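Newsletter sign-up: Enter your email to receive building updates. You can unsubscribe at any time.

Ground Floor Shelving Available for Staff Use

The Farkine building office advises that the shelving unit beside the stairs is now open for shared use. Staff and tenants are invited to place books, magazines and small display items on it from 10/04/2026.

The three upper cubbies are set aside for reference material. The longer shelves below are for general lending, with a limit of five items per person. Materials left for more than 12 weeks will be returned to the office on the upper landing.

The plants on top of the unit and the artificial hydrangeas in front are to remain in place. Bags should be kept clear of the foot of the stairs - this is a fire safety requirement.

Enquiries may be directed to Yoshinori Nishimura, Building Services.

3 comments | 12 shares

© Farkine Building Office | Contact | Back to top

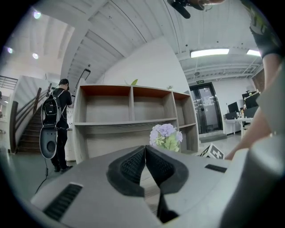
The light wood shelving on the ground floor, near the staircase.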